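Consumer Product Claims, Unit 5: Furniture and "Real Wood"
Handout to go with the second lecture. Bring it to the June review session.

Last time we read the food labels. Furniture is worse, in my view, as a food label at least has rules about what goes on it and in what order. A table comes with a hang tag, a web page and a salesperson, and all three may tell you different things.

Start with the Nerkier catalog we passed out. Look up any dining table in it and underline every word that describes the material. You will find "oak tone," "natural finish," "wood character" and "crafted surface." Now cross out every word that would still be accurate if the table were pressed sawdust with a printed sheet on top. Most of the class ended up with a blank page, and so did I.

Terms you should be able to explain

Solid wood. Boards cut from a tree, glued edge to edge if the piece is wide. Sellers stretch this one by adding "parts" or "components." "Made with solid wood components" can mean the legs.

Veneer. A thin slice of real wood glued to something else. Nothing wrong with it, and a lot of good old furniture is veneered. My complaint is with tags that say "genuine oak" and leave the word veneer for the small print.

Laminate. Paper or plastic with a pattern, bonded under heat. Can be tough. Is not wood, whatever the pattern shows.

Engineered wood. A family name for plywood, particle board, fiberboard and a few others. These behave very differently from one another, so the term tells a buyer almost nothing. When you see it, ask which one.

What a photo can tell you

Less than you think. Students keep bringing me product photos and saying "but you can see the grain." You can see a grain pattern. Printers have been copying grain for decades and have become good at it.
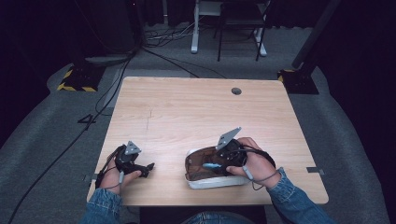
Fig. 1. Light tabletop with straight grain. Solid, veneer or print? Give your answer and how sure you are.

I would not put money on any of the three from a picture like Fig. 1, and I distrust people who would. Here is what to check when you can stand next to the piece:

End grain. On a solid board the lines on the top carry over the edge and turn into end grain at the end of the board. If the same long lines appear on all four edges, ask questions. Edge banding exists to cover this up.
Repeats. Look for the same knot or swirl twice. Printed patterns repeat sooner or later. Straight grain is harder to catch, having so little in it to recognize.
Underside. Get down on the floor. Showrooms hate it.
Weight. Overrated. Particle board is heavy, and plenty of real softwood is light.

The Starkitz test sheet

Starkitz sells a "scratch-proof" tabletop and backs it with a sheet saying the surface passed 4000 rub cycles. Read the sheet again before the review. It does not say what did the rubbing, how hard it pressed, or what counted as a pass. It does not say how many samples were tried, either. A number with no method behind it is decoration - treat it that way until somebody shows you the method.

Compare the Tremix sheet. Only 300 cycles, and a much duller page, but it names the abrasive and the load and says what damage they looked for. I trust the smaller number more. That doesn't make it the better table. It makes it the one we can argue about.

Reading for the review

Course packet, chapter 7, skipping the part on upholstery. Also the Obeidat returns policy, with attention to the phrase "natural variation." Work out what kind of defect that phrase could not be used to excuse. I have tried and my list is short.

Written work

One page. Choose a piece of furniture you can touch, find its online listing, and mark each claim as checked, contradicted or impossible to check. Please use all three. Papers that find every claim checked will be handed back for a second look.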